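The Odd Pair
In praise of mismatched chopsticks, and the plaid cloth they land on

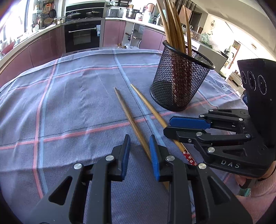

I own a great many chopsticks and very few pairs. They live in a tall jar beside the stove, tips up, and every evening I pull out a handful and start comparing lengths. Some nights I find a match. Most nights I find two that are close enough, and dinner goes ahead.

For years I thought of this as a small domestic failing, on a par with the sock drawer. Then, last March, I spent a long wet weekend sorting the jar, and somewhere in the middle of it I fell completely in love with the things. I've been boring my friends about chopsticks ever since, and now (lucky you) it's your turn.

Start with the wood. A single brown chopstick with a darkened tip has a kind of face to it. Next to a paler one, yellow as shortbread, with a narrow tip and a red handle covered in white blossoms, it looks like somebody's uncle who has come to the wedding in his work boots. I adore them both. The plain one wants to be used for everything: turning bacon, fishing toast out of the toaster (unplugged, please), stirring a pot of noodles. The blossomed one wants to be laid on a nice cloth and admired for a minute before the soup comes.

And so to the cloth, which deserves equal billing. I'm a plaid person. Plain linen makes me nervous, white linen makes me very nervous, and anything with a slogan on it goes straight back on the shop shelf. But a big, generous plaid in a bluish purple, with pink bands crossing it and a light blue stripe wandering off toward the corner, is about as cheerful as a kitchen table can get. It makes a Tuesday bowl of rice look like an occasion. It forgives soy sauce, up to a point. And chopsticks look wonderful on it! All those straight bands running lengthwise and crosswise, and then two slim sticks lying on the slant, paying no attention to any of it.

I never iron mine. A few soft wrinkles suit a tablecloth that gets used, and the weave shows up better when the light has something to catch on. If your grandmother is coming, you can shake it hard, spread it while it's slightly damp and smooth it with your palms. She'll know, but she'll appreciate the gesture.

How a pair comes apart

Chopsticks separate in all sorts of ways. One slips down the gap beside the stove. One goes to the potluck in a container of dumplings and comes home alone. One props up a tomato seedling and stays in the garden until October, by which time it has gone grey and joined the tomatoes for good. One gets used to unclog the funnel, and after that, well, you don't really want it back.

The dishwasher does its share too. Narrow tips poke through the bottom of the cutlery basket and get knocked by the spray arm, and the painted handles lose their shine in the heat. I hand-wash my wooden ones now. It takes no time: warm water, a soft cloth, a quick wipe from handle to tip, and then into a dry tea towel. What they really dislike is soaking. Leave wooden chopsticks standing in a mug of water overnight and the tips swell and turn fuzzy, and no amount of affection brings them back.

A darker tip on its own doesn't bother me. Plain wood takes on colour, the way a good wooden spoon does. Splinters, cracks and any flaking finish are another matter, and those sticks leave the table for good.

The great sorting

My own sort took two afternoons and the entire kitchen table. I'd recommend it to anyone with a jar like mine and a rainy forecast.

I tipped everything out onto the cloth and counted, which I had never done before. Ninety-four chopsticks. In a household that seats four! I put the kettle on and stood looking at them for a good while.

Then I made rows. Length came first, which turned out to be the most telling thing, much more than colour. Two sticks that look like twins in the hand can differ by the width of a fingernail, and you feel it the moment you try to lift a peanut. I stood each one on its blunt end beside its candidate partner and checked the tips against one another. After length came shape: round all the way down, square at the handle, tapered, flattened. Decoration came last, because decoration lies. I had any number of red handles that looked like family until I got the tips side by side.

By the end of the second afternoon I had thirty-nine true pairs, which pleased me enormously, and a scattering of leftovers, which pleased me even more. The true pairs got a loop of cotton thread each and went into the drawer. The leftovers went back into the jar, and those are the ones I use daily. I can't entirely defend this.

Eating with an odd pair

Can you eat properly with two that don't match? Yes, if you're choosy about how they don't match.

The lower stick hardly moves. It sits in the crook of your thumb and rests against the ring finger, and all it has to do is hold still. The upper stick does the work, opening and closing under the index and middle fingers like a pencil with ambitions. So when I have one heavier or blunter stick and one with a fine tip, the blunt one goes underneath and the fine one on top. For noodles you'll barely notice the difference. For peas you'll notice, and you might as well laugh about it.

Length is the one thing I won't compromise on. If the tips don't meet, you'll spend the meal shuffling one of them up and down in your hand, and everything will taste faintly of irritation. Different colours, different finishes, a blossom here and bare wood there: all of that I welcome. I've even started setting the table this way on purpose, one plain and one patterned at each place, so that the whole table looks like a drawer with good manners.

Guests take to it right away. Somebody always starts hunting for the partner of the stick they've been given, and by the time the rice is on the table two people have swapped across the bowls and a third is holding out for the blossoms.

Where to find singles

Once you stop insisting on pairs, the world opens up. My favourite hunting ground is Pleklow, the second-hand kitchen shop at the bottom of our hill, where the utensil bins are a glorious mess and the loose chopsticks sit in a flowerpot by the till. Matched sets go on the shelf. Strays go in the flowerpot. I walk straight past the shelf.

The Seltside market is better for cloths. You have to go early and you have to be willing to unfold things, because a plaid that looks drab in a stack can be gorgeous once it's spread out and you can see where the bands cross. Check the hems, hold it up to the sky for thin patches, and smell it. I've brought home cloths that had been stored with mothballs and had to hang on the line for a week before anyone could eat near them. There's another one in the Seltside calendar for Sun 28 August, and I'll be the person blocking the linen stall with both arms out.

For new ones, Simeck, the little grocer near the library, keeps a basket of wooden chopsticks beside the rice. They're simple and unfussy, and they're just the thing if you want a set to start from. Give them a wash before their first meal and run a thumb along each one for rough spots. A scrap of very fine sandpaper takes care of most of those, worked lightly in the direction of the grain.

What else they're good for

A single chopstick might be the most useful stick in the kitchen. Mine have levelled flour, poked the corners out of a freshly sewn cushion cover, tested cakes, rescued an olive from the bottom of the jar and swirled batter into something that nearly resembled marble. I stir the rice-cooking water with one. I stand one in hot oil to see whether bubbles gather around the wood, a trick I picked up years ago and still find thrilling.

Laid side by side under a knife's path, two of them will stop the blade before it goes all the way through a potato, so you get those lovely fanned slices that crisp at the edges. You want a matched thickness for that one. Do it with sticks that are already past eating with, because they do get nicked.

Oh, and bread dough! Press one down the middle of a small soft bun before the second rise and you get a neat crease that opens up in the oven. I've done it with cinnamon buns, dinner rolls and one very lopsided loaf.

Storing the survivors

I keep the everyday jar open at the top and completely dry at the bottom, with a folded scrap of cotton in the base that I change whenever I remember. Tips up lets them air. A lidded box traps whatever moisture they went in with, so the drawer pairs get a full day on the tea towel before they're tied and put away.

The cloth gets a cool wash and a line dry, and I fold it differently each time so the creases don't settle into one place. Then it goes straight back on the table, usually within the hour, with a couple of strays from the jar already lying across it and supper still some way off.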